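Measuring the thermal expansion of thin metal strips with a laser interferometer

Project report, second-year physics laboratory, October 2024

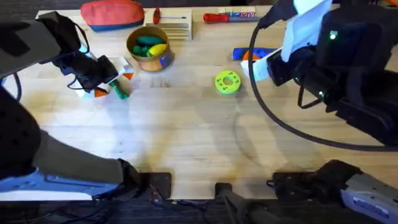 When a metal is heated it becomes longer, and the change is very small. For a strip of ordinary length and a few degrees of heating, it is much less than the thickness of a hair. In this project we wanted to measure this change with light, using a simple Michelson interferometer, and to learn how good our result can be with the equipment of a teaching laboratory.

Background

In a Michelson interferometer one laser beam is divided into two. Each part travels to a mirror and comes back, and the two parts meet again on a screen, where they make bright and dark rings. If one mirror moves by half a wavelength, one bright ring is replaced by the next. By counting the rings that pass, we know how far the mirror has moved. In our set-up the moving mirror was fixed to the free end of the metal strip.

Equipment

The laser was a small red helium-neon laser from Kwon, which was already in the laboratory. The mirrors and the beam splitter came from the Peler student optics kit. The strip was heated by a Flosex foil heater glued along its back, and the temperature was read by two sensors, one near each end. A photodiode in the centre of the ring pattern replaced our eyes, and its signal was saved by the computer.

Method

We tested aluminium first and brass afterwards. Each strip was clamped at one end and left overnight so that it had the same temperature as the room. Then the heater was switched on at low power. We recorded the photodiode for 60 minutes, with 2,000 readings in every minute. The same was done while the strip was cooling, but these data are used only as a check.

Our first tests in August were not successful. The rings moved all the time, even with the heater off. We found that the air from the ventilation was passing through the beams – a cardboard cover over the whole path made a great difference. People walking in the corridor could still be noticed in the signal, so we made the final measurements in the evening.

Results

For the longest aluminium run the program found 1,160 fringes. Two of us also checked parts of the record by hand, and the largest disagreement was 2 fringes. The graph of length against temperature is close to a straight line, except at the beginning, where the two sensors did not agree with each other. We think the heat had not yet spread along the strip, and we left this part out of the fit.

For aluminium our value of the coefficient agrees with the textbook inside our uncertainty. For brass it is a little too low. The brass strip was slightly bent near the clamp, and a bent strip can turn the mirror instead of pushing it straight.

Uncertainty

The wavelength of the laser is known very well and does not limit us. The largest part of the uncertainty comes from the temperature. The sensors touch only the surface, and the glue under the heater is not equally thick everywhere. The colour of the strip and its polish were not considered.

Further work

A student in the group after us could use the Bimine oven, which heats the sample from all sides. It would also be useful to hold the strip in a V-shaped groove, so that it cannot bend. Our program for finding fringes is saved in the laboratory folder, together with the raw data for both metals.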